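Residents' Forum – Plevadura Court
Section: Shared Facilities
Topic: Proposed changes to the use of the common room
Replies: 7

Posted by: PlevaduraCourt_Office
Status: Management

Residents are advised that the management company, Jurkley, has put forward revised terms for the use of the ground floor common room. The terms are intended to come into effect in December. The principal changes are as follows.

Private bookings will be limited to 4 hours, including the time needed for setting out and clearing away. A refundable deposit will be payable on each private booking. Regular groups will be asked to renew their booking every quarter. The room will close at 10 pm on all evenings, where at present it may be used until 11 pm.

Comments may be left in this thread or handed in at the office. They will be collected and passed to Jurkley in full.

Posted by: T_Gunawan
Status: Resident, Block B

I write as the organiser of the language exchange, which has met in the common room for several years. I have no objection to the deposit, provided that it applies to private bookings only, as the notice appears to state. I would, however, ask for the renewal rule to be looked at again. Under the current arrangement a group keeps its slot until it gives it up. If every group must apply afresh each quarter, those who attend will not be able to plan beyond a few weeks, and some of our members travel a fair distance.

I should also be grateful to know who will decide between two groups that apply for the same evening.

Teguh Gunawan

Posted by: Flat12_BlockA
Status: Resident, Block A

With respect to the previous contributor, I take the opposite view. The present arrangement favours whoever arrived first. My household has asked for an early evening slot on three occasions and has been told each time that none is free, although the room has been dark on several of the evenings in question. A quarterly renewal would bring unused bookings to light.

I would support the proposal as drafted, with one addition. Where a group fails to attend on three occasions without notice, its slot should be offered to others at once, without waiting for the end of the quarter.

Posted by: Ginting_House_Liaison
Status: Associated building

Residents of Ginting House share the use of the room under the original agreement between the two buildings and wish their position to be recorded.

Our concern is with the closing time. A number of our residents work late shifts and do not return until after 8 pm. Closing at 10 pm would leave them with very little use of a room to which they contribute through the service charge. We ask that the present hour be kept on at least two evenings a week. We have no settled view on the renewal of bookings.
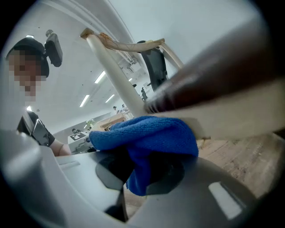

The question of noise has been raised with us informally, and we accept that it is a fair one. The flats directly above the room are entitled to quiet. It is our understanding, however, that the complaints received this year related to private parties and that the regular groups were not involved. A shorter evening for everyone seems a heavy answer to a problem caused by a few bookings.

Posted by: Munov_Reader
Status: Resident, Block B

I live above the common room and must correct the last post. I have made two complaints this year and only one of them concerned a party. The other concerned a regular group whose members stood talking outside the entrance until well past 11 pm. The noise on the pavement carries further than the noise indoors.

I support the earlier closing time without exceptions. If exceptions are to be made, they should be fixed in advance and displayed on the door, so that those of us who are affected know what to expect.

Posted by: T_Gunawan
Status: Resident, Block B

I regret to say that the group mentioned may well have been mine. I will ask our members to leave quietly by the side door in future, and I apologise for the disturbance.

On the suggestion from Flat12_BlockA, I would accept a rule on missed sessions. It deals with the empty evenings directly – and it would do so without asking every group to reapply.

Posted by: Flat12_BlockA
Status: Resident, Block A

A rule on missed sessions alone would not be enough. It removes groups that have stopped meeting, but gives nothing to a newcomer when all the existing groups do attend. I would be willing to see renewal every six months in place of every quarter. I would not go further than that.

Could the office also confirm the amount of the deposit? The notice does not give a figure.

Posted by: PlevaduraCourt_Office
Status: Management

The office thanks residents for their contributions. The following points can be confirmed.

The deposit has not yet been set and will be published before the terms take effect. It will not apply to regular groups. Where two groups apply for the same evening, the decision will rest with the office – preference being given to the group with the greater number of members living in either building.

The proposals for a six-month renewal, a rule on missed sessions and two later evenings will be put to Jurkley together with the objection from Block B. Existing bookings stand until residents are told otherwise in writing.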